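Seasonal Position: Garden Corner Assistant
Kikcombe Family Learning Center

Kikcombe Family Learning Center invites applications for the position of Garden Corner Assistant. The appointment runs from May through the end of the school year, for four hours each Thursday. The position reports to Noreen Paracha, Program Manager.

About the Position

The assistant prepares the play tables before each session, joins the children in pretend planting and cooking, and sorts and stores the materials afterward. The collection holds roughly 200 pieces, among them children's hand tools, buckets, cups, and bowls.

Children's garden tools with a bucket and bowls, and a tabletop with cups and a blue hand rake:
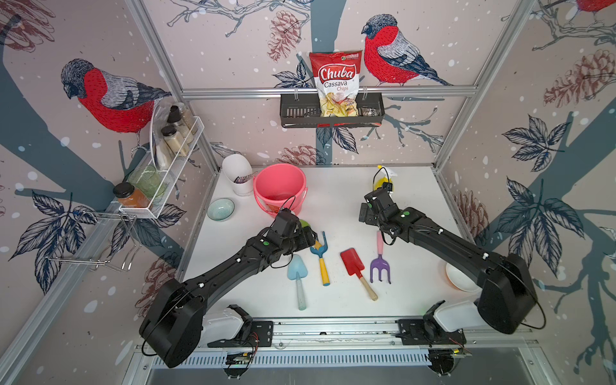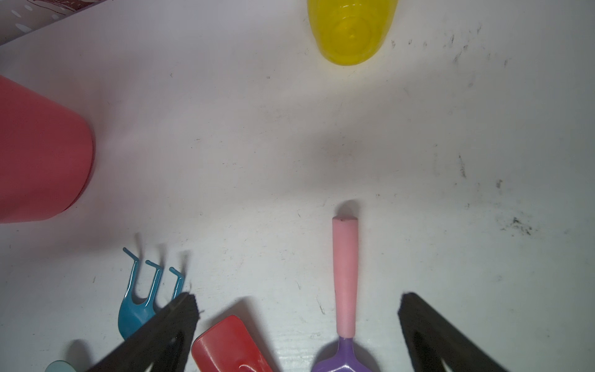

Duties

- Set out trowels, forks, and rakes in sizes suited to the age group
- Wash cups and bowls and return them to the correct shelf
- Inspect handles and tines and remove damaged items from use
- Keep the inventory sheet current
- Greet families and answer general questions

Requirements

Applicants must be at least 18 years of age and able to lift a full storage bin. Previous work with children under six is preferred. A background check is required before the first shift.

How to Apply

Send a one-page letter and the names of two references to Sidra Rana, Staffing Office, Kikcombe Family Learning Center. Applications are reviewed in the order received. Selected applicants will be invited to a short interview and a visit to the Garden Corner.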